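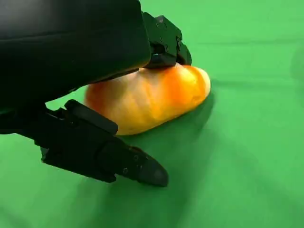
Ticket 41, grip force on the bread task, still open. Hi Verena, me again! Our club's gripper keeps pushing too hard whenever it comes down on a roll, and I'd love some help before the November meet. The top finger is making a dent in the crust while the lower one isn't even touching the bread, so I think the two are out of step (or my offsets are junk, also possible).

What I've tried so far: rebooted the controller, reran the finger calibration, and dropped the force limit from 2,000 to 983 in the Hukano settings. No change that I can see. Zeeshan thinks the lower finger's zero got lost when we swapped the cable.

Update, 4:30 pm: Chun-hung found 2 config files with the same name, ugh. I'm deleting the old one and trying again after class. Please leave this open!

Fabian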